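Speaker notes, Thursday pre-concert talk, 20 minutes, house lights half up

Opening

Good evening, everybody, and thank you for coming early, especially those of you who drove in from Erov with the rain the way it's been. (Wait for the side doors to close. Say hello to the front row, they are always the same lovely people.)

Say who I am: Rigoberto, second row of the basses, singing with this choir longer than my knees would like. Mention that Yevdokiia Koval is our soprano tonight and that she has kindly agreed to come out and sing two lines for us, so please be nice to her!

How a choir breathes

Start with the question I get most at the coffee table afterward: how do you all hold that last chord so long? Well, we cheat, and it's a wonderful kind of cheating called staggered breathing. You never breathe at the bar line, you never breathe when your neighbor does, and when you come back in you sneak in softly, as if you'd been there the whole time.

Have Duván and Arnulfo Giraldo stand up and hum a low G together. Let them go on a good while. Ask people to raise a hand when they hear a breath. (Last November hardly a hand went up, and I was so proud of the two of them.)
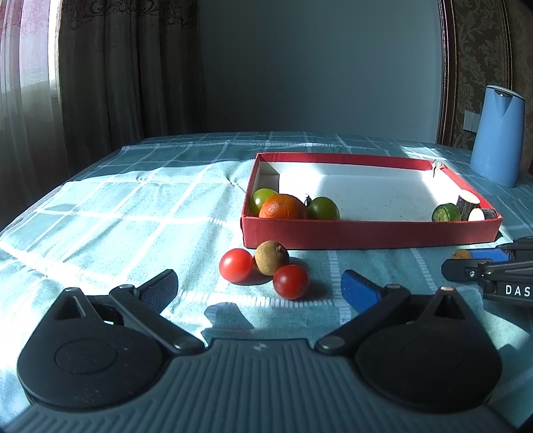 The hall and what it does to us

Tell them about our first rehearsal in the Cenum, which has 1341 seats if you count the upper balcony, and how every consonant we sang came back to us a moment late. Jhonatan Montoya, our conductor, had us put the final "t" on his left hand and look only at the hand, never listen for the back wall. It felt terrible for two weeks and then it felt like home.

Slow down here, I rushed it last time.

The piece tonight

Cuervo, for choir and strings, 87 pages in the vocal score. Don't tell the whole story, only the crow in the second movement, where the altos have the tune and we basses get one note for nearly the entire thing.

Cue Yevdokiia from the left. She sings the two lines, first plain, then with the ornaments. Clap, thank her, let her go and drink her tea.

Questions if there's time. Stop at the first bell. Leave the water glass for Jhonatan.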